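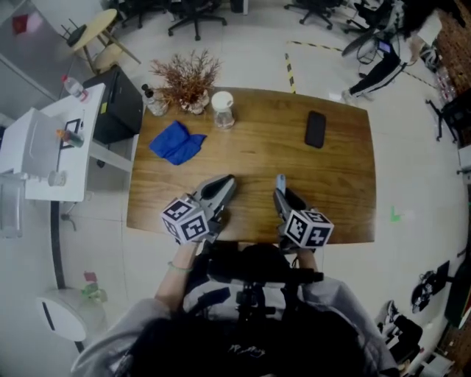 Hand-held grippers at the table, Stemport open day. Blue cloth at far left.

Re: [dikia-users] Worth the trip to Stemport?

> Has anyone been to one of the Stemport afternoons? I have a two-hour drive
> and a boss who wants to know if we'd see robots or slides. Also, do they let
> you try the grippers, or is it all behind a rope?

Went in August. There were slides, 14 of them, and the one about Zevside's funding stayed up long enough for me to memorize it. After that it got good.

Most of the afternoon is people doing the robot's job for it. You sit down, take a gripper in each hand with the marker cubes on, and try to fold a cloth. I have folded cloths for most of my life and I needed 10 minutes to produce something my mother would have refolded. The Kang arm did its own version later and was slower than me, a fact I have mentioned at work more than once.

No rope. They take up to 4 people per session at the table, so sign up when you walk in. I waited until after the coffee and nearly missed out.

Tell your boss robots, mostly. Parking is behind the building and the sign for it faces the wrong way - go past it, then turn around like the rest of us did.

Does anybody know if the Dikia folks plan to show the new wrist next time?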